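Can I keep my cutting mat on the coffee table full time?

Mine covers the whole top and we've started snacking on it. Will juice ruin the printed lines?

mesitz_quilts

Crescencio Ayala
Jun 19, 2020

I do! Green self-healing mat, low table, fruit on a plate with a rim so the grapes don't roll off across the grid. Wipe spills with cool water and a drop of dish soap.

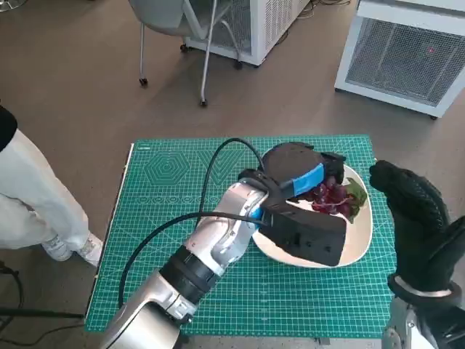 2 more replies

plolis65

Just no hot mugs!! Mine warped in May and never went flat again.

Zamudio

I'd buy a tablecloth. My mat was 36 inches and it slid all over the place (kids).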